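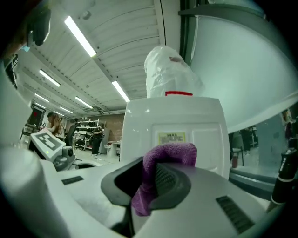

*Por la redacción de Hosstead*

A las seis y cuarto de la mañana, la marquesina de la plaza ya tiene gente. Hay un banco corrido, un plano de la red del tamaño de una puerta y una caja con libros atornillada al poste. El autobús de la línea Kerklow tarda todavía unos minutos y una mujer lee de pie con la mochila entre los zapatos.

La responsable de paradas de la red lleva nueve años en el puesto y pide que no publiquemos su nombre. «El trabajo es de la oficina y en la oficina somos cuatro», dice. Antes estuvo en horarios, y antes de eso conducía. La conversación empieza en la parada y sigue en su despacho, en las cocheras.

La red tiene 469 paradas. Hasta hace poco, casi la mitad eran un poste con una placa. «Cuando yo conducía, veía a la gente metida en los portales para no mojarse. Salían corriendo al verte llegar. A veces no te daba tiempo a frenar y te ibas, y los veías por el espejo. Esas cosas se te quedan.»

El plan para arreglarlo se aprobó con un nombre largo y todo el mundo lo llama plan de marquesinas. Prevé cubrir 100 paradas en dos fases. En la primera se han hecho 62 y las demás esperan a la segunda, que depende del presupuesto del año que viene.

Le pregunto cómo se eligen. «Al principio se eligieron mal. Se miró cuánta gente subía en cada parada y se empezó por las de más viajeros. Parece lógico, pero en las de más viajeros el autobús pasa cada siete minutos. La gente apenas espera. En Zhuravel suben treinta personas al día y el autobús pasa cada cuarenta minutos. Allí sí se espera.»

Zhuravel es el último barrio de la línea, al otro lado de la vía. Tiene una escuela, un taller de neumáticos y una cuesta que el autobús sube en segunda. Los vecinos mandaron una carta con una propuesta concreta: multiplicar el número de viajeros por los minutos de espera y ordenar las paradas por el resultado. La oficina hizo la cuenta y la lista cambió entera. «Tenían razón. Yo lo habría visto antes si hubiera ido en autobús a Zhuravel, y llevaba años sin ir. Lo digo como es.»

Desde entonces, una vez al mes, cada persona de la oficina hace una línea completa como viajera, con billete pagado. Sin chaleco y sin avisar al conductor. Luego escriben media página. Ella saca una carpeta con las medias páginas y lee algunas frases sueltas: «El banco mira hacia el lado contrario de donde viene el autobús», «La papelera está pegada al asiento y huele», «No se lee el horario si hace sol por la tarde». Lo del banco estaba mal en once paradas. Se giraron los once.

### El modelo de marquesina

Las marquesinas nuevas son del modelo Prekix, de techo inclinado y con tres laterales. Cada una cuesta 2740 euros sin contar la obra. Es más barata que la anterior y, según ella, peor en una cosa y mejor en casi todo lo demás.

«Lo peor es el ruido. Con lluvia fuerte no oyes nada, ni al de al lado. Hemos pedido una lámina para el techo y el fabricante dice que la tendrá en agosto. Ya veremos. Lo bueno es que cabe una silla de ruedas dentro, dentro de verdad, sin que se queden las piernas fuera. En la antigua cabía según el plano. Cuando la probamos con una silla, los reposapiés asomaban a la calzada.»

El banco tiene apoyabrazos en los extremos y ninguno en medio. Hubo discusión. Una parte del ayuntamiento quería apoyabrazos intermedios para que nadie pudiera tumbarse. La oficina de paradas se opuso. «Una parada es para esperar sentado. Si alguien se tumba a las tres de la mañana, a esa hora no hay autobús. No le quita el sitio a nadie.» Se quedó sin apoyabrazos intermedios.

### Los columpios

La parada más conocida de la red no es la más cara. Está junto a la piscina municipal y en lugar de banco tiene dos columpios, uno de ellos con respaldo. Los puso la oficina como prueba de un verano y van a cumplir tres años.

«La idea no fue nuestra, la trajo una clase de primaria que vino a ver las cocheras. Preguntaron por qué en las paradas no se podía hacer nada. Les dije que para eso estaban, para no hacer nada, y una niña me contestó que entonces eran aburridas. Me fui a casa con eso.»

El servicio jurídico puso quince condiciones. Ella las recuerda casi todas: distancia al bordillo, altura, suelo blando, un cartel, una revisión cada semana. Hubo que mover el poste dos metros. La compañía de seguros tardó cinco meses en contestar y al final contestó que sí con un recargo pequeño.

¿Y funciona? «Depende de lo que llames funcionar. No suben más viajeros en esa parada, lo hemos mirado y suben los mismos. Pero en las encuestas la gente dice que espera menos, y espera exactamente igual. Los mayores se sientan más que los niños. Una señora me paró para decirme que el de la izquierda chirriaba. Lo engrasamos ese día.»

No piensa poner columpios en todas partes. En muchas aceras no caben y en otras molestarían a los vecinos. Prefiere cosas pequeñas. Las cajas de libros están ya en doce paradas. En Kerklow hay una rayuela pintada junto al poste y hay que repintarla cada primavera. También se probó una pizarra, y se retiró a las dos semanas por lo que se escribía en ella.

### Lo que no ha salido bien

Habla de los fallos con el mismo tono que del resto. Los paneles electrónicos de tiempo de espera se compraron antes de tener datos fiables de posición de los autobuses. Durante medio año anunciaron autobuses que no llegaban. «Un panel que miente es peor que no tener panel. La gente dejó de mirarlos. Ahora aciertan casi siempre y siguen sin mirarlos, y recuperar eso cuesta mucho.»

Tampoco salió bien la música. Se pusieron altavoces en tres paradas del centro, con volumen bajo, y las quejas llegaron de los balcones el primer día. Se quitaron el segundo. 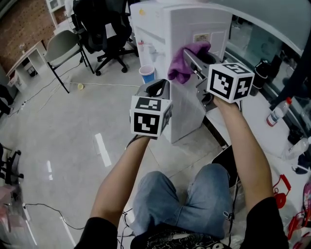 ### La segunda fase

Las 38 marquesinas que faltan están casi todas en las afueras. Hay dos problemas. El primero es el dinero. El segundo, que muchas de esas paradas no tienen acera, solo una cuneta, y hay que hacer la acera antes. Eso lo lleva otro departamento con otro calendario.

«Yo he pedido que vayan juntas las dos obras. Me han dicho que sí de palabra.» Mientras tanto, la oficina ha colocado apoyos para esperar medio sentado en siete paradas sin techo. Son baratos y se montan en una mañana.

Le pregunto qué cambiaría mañana si pudiera cambiar una sola cosa. Tarda en contestar. «Los horarios de Zhuravel. Ni marquesina ni columpio ni nada. Si el autobús pasara cada 20 minutos, no haría falta casi nada de lo que te he contado. Pero eso son dos conductores más por turno, y no es mi oficina.»

A media mañana tiene una reunión por la lámina del techo. Antes quiere pasar por la parada de la piscina, porque le han dejado un aviso de que falta un tornillo en el cartel.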